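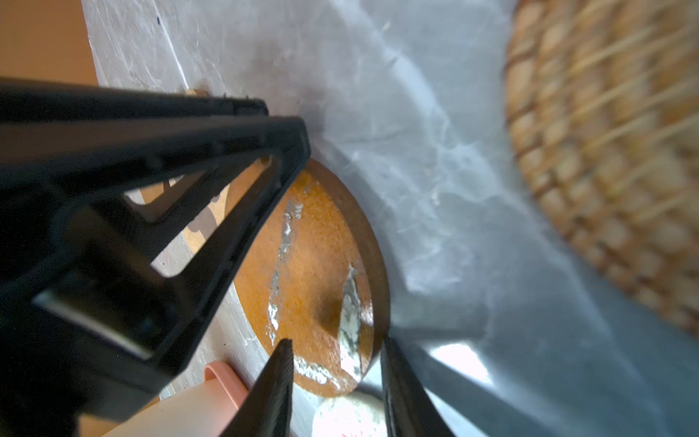

A Basumix abriu inscrições para a segunda turma de leitores de contas, o grupo que passa um semestre lendo relatórios de entidades beneficentes e escrevendo, em português claro, para onde vai o dinheiro doado. São 44 vagas e estamos muito animados com esta rodada! Quem doa todo mês por desconto em folha quase sempre sabe o nome da campanha e pouco mais: a campanha repassa a uma federação, a federação repassa a entidades locais, e lá na ponta o doador já perdeu o fio. O nosso trabalho é seguir esse fio, repasse por repasse. Na leitura em dupla, toda linha sem destino claro ganha na margem uma marca redonda e laranja, como o disco da foto, e só perde a marca quando as duas pessoas concordam que a dúvida foi resolvida. Parece simples, e dá umas discussões ótimas.

O que vamos ler

O levantamento deste ano cobre 841 entidades que recebem dinheiro de campanhas de arrecadação em empresas. Há creches, bancos de alimentos, abrigos, grupos de apoio a gestantes, clínicas, cursinhos populares. Não damos nota e não dizemos a quem se deve doar. Publicamos uma ficha por entidade, com o que foi recebido, de quem, o que foi repassado adiante e o que não conseguimos descobrir (essa última parte costuma ser a mais lida).

Todas as fichas entram no Gito, nosso catálogo aberto, onde qualquer pessoa pode consultar, copiar e contestar. As contestações também são trabalho da turma: quando uma entidade escreve dizendo que erramos, alguém volta ao documento, confere e responde com a página citada.

Quem pode participar

Qualquer pessoa maior de 18 anos que leia bem em português e tenha paciência com tabelas. Formação em contabilidade ajuda, mas a primeira turma teve gente de letras, enfermagem, direito e uma quantidade surpreendente de professores de geografia, e as fichas ficaram excelentes. Damos cinco encontros de formação antes da primeira leitura: como se organiza um balanço, o que é verba carimbada, como ler notas explicativas, como pedir um documento que falta e como escrever uma ficha sem adjetivos.

Aceitamos doadores e também funcionários de entidades, desde que não leiam as contas da própria casa. Temos na equipe opiniões bem diferentes sobre quais causas merecem apoio, e queremos que continue assim. O que pedimos é que a ficha de uma entidade de que você gosta saia com o mesmo cuidado da ficha de uma que você jamais apoiaria.

Tempo e ajuda de custo

As leituras começam em agosto e vão até dezembro. Conte com quatro horas por semana, em horário livre, mais um encontro noturno por mês, das 19h às 21h, na sala da Basumix em Bakke ou por vídeo. Cada participante recebe R$ 3.000 pelo semestre, em duas parcelas, a primeira depois da formação. Quem vem de fora para os encontros presenciais tem a passagem reembolsada à parte; guarde os comprovantes. O dinheiro vem do fundo Rarier, que não recebe repasses de nenhuma das campanhas do levantamento e não vê as fichas antes da publicação. O termo assinado com o fundo está no Gito, e vale a leitura (é curto!).

Como se inscrever

Preencha o formulário na página da Basumix até o fim de junho. Ele pede:

- seus dados de contato e a cidade onde mora
- as entidades com que você tem ou teve vínculo, inclusive como doador regular
- um texto de até uma página sobre uma doação que você fez, ou deixou de fazer, e o que gostaria de ter sabido antes
- sua preferência entre encontros presenciais e por vídeo

Não precisa mandar currículo. Lemos todos os textos, e eles pesam mais do que qualquer outra coisa na seleção. Na segunda etapa, enviamos um relatório curto e pedimos uma ficha de teste, com uma semana de prazo; vale perguntar à vontade durante o teste, inclusive perguntas básicas.

As respostas saem em julho, por e-mail, para todos os inscritos. Quem ficar na lista de espera pode assistir à formação por vídeo e entra na turma se houver desistência.

Dúvidas sobre vínculos com entidades podem ser enviadas pelo próprio formulário, no campo de observações, antes de concluir a inscrição.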